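# Small belt conveyor on a tabletop: how do I stop the belt from wandering?

**Liudmyla Demchenko**
March 17, 2024

Hi everyone! I finally have a little belt conveyor set up for our toy sorting table and I love it more than I expected to love any piece of equipment. The kids' library in our building lends out toys, and when they come back they need to be looked over and put into the right bins. We used to pass everything down the table by hand. Now the toys ride along the belt and whoever is sitting there picks off what belongs to them. It's so much fun to watch!

The belt is dark green with a gray aluminum frame and side rails, and the motor hangs underneath near one end. Mostly we run plush toys on it, plus some plastic blocks. Blocks are fine. Plush toys are fine too, if they're small. 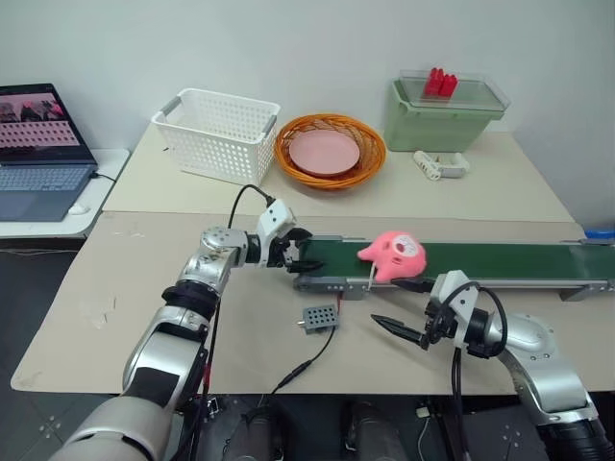 Tromier wrote back on the building message board that soft toys should always go down the middle of the belt, and that a conveyor this size will drift if you load it along one side all afternoon. I believe it, but we've been careful about that and the belt still creeps toward the back rail. After an hour or so it starts to rub and I can hear it, a sort of dry whisper.

So I have two things to ask:

- How do you get the belt to stay centered? There are adjusting screws at the end away from the motor and I haven't dared touch them.
- Is there a good way to clean fuzz off the belt? It picks up lint from the plush toys like you wouldn't believe.

I'd also love ideas for the bins. At the moment we have baskets and a lidded bin on a second table behind the first, against the wall, and I end up reaching over the belt every time I want to put something away. My sleeve has been on that belt more than once.

---

**Hulia**

Oh, I'm so glad somebody else is doing this! We have one for sorting yarn donations and it's the best thing in the room.

Don't be scared of the screws. Go slowly and you'll be fine:

1. Take everything off the belt and check that the table is level. Ours was sitting on a warped tabletop and that was half the trouble.
2. Mark where both screws are now with a pencil line so you can get back to the start.
3. Run the belt empty and see which way it goes.
4. Stop it, then tighten the screw on the side it's drifting toward by a quarter turn. A belt moves toward the slacker side, so you're evening out the pull.
5. Run it again for a few minutes before you decide anything. It takes a while to settle, and this is where I went wrong the first time — I kept turning and turning and ended up with it hard against the other rail.

If it already feels tight, loosen the opposite screw by the same amount. You should be able to lift the middle of the belt a little with one finger. Too tight is hard on the motor.

For lint, switch it off at the plug, then go over it with a barely damp microfiber cloth. Move the belt along by hand if yours lets you, or run it a few inches between wipes and unplug it again. A lint roller works too, but the really sticky kind leaves gum behind and then you collect even MORE fuzz. Look at the rollers while you're at it. A wad of fluff on one end of a roller will push the belt sideways all by itself, and with plush toys I would check that before touching a single screw.

---

**Wukard**

just clean the rollers. same thing happened to mine in December, it was thread wrapped around the end one. cut it off with small scissors (unplugged!!) and never had to adjust anything

---

**Bermúdez**

Hulia has the belt part covered, so I'll take the bins, my favorite subject.

Get them off the back table if you can. Anything you sort into all day should be beside you or in front of the belt, with the conveyor pushed back so nothing has to cross over it. Keep the back table for full bins waiting to go out. I'd put open baskets within reach for the plush toys, since you can toss those in without looking, and save the lidded ones for blocks and small parts that you only close up at the end. Don't stack loose things on the lids, though. I did that for a whole season and every time I needed the bin I had to find another place for the pile first.

One more thing that helped us a lot: a shallow tray at the far end to catch whatever got missed. Line it with a folded towel and hard toys don't clatter. Then you can run the belt a bit faster without anyone panicking — and it really does feel like a tiny factory!

Tie back long sleeves and hair, please, and put the switch where the person sorting can reach it without standing up.

---

**Liudmyla Demchenko**

Thank you all so much! Rollers first, then a quarter turn if it still wanders. And Bermúdez, the tray is a wonderful idea, I have a towel picked out already.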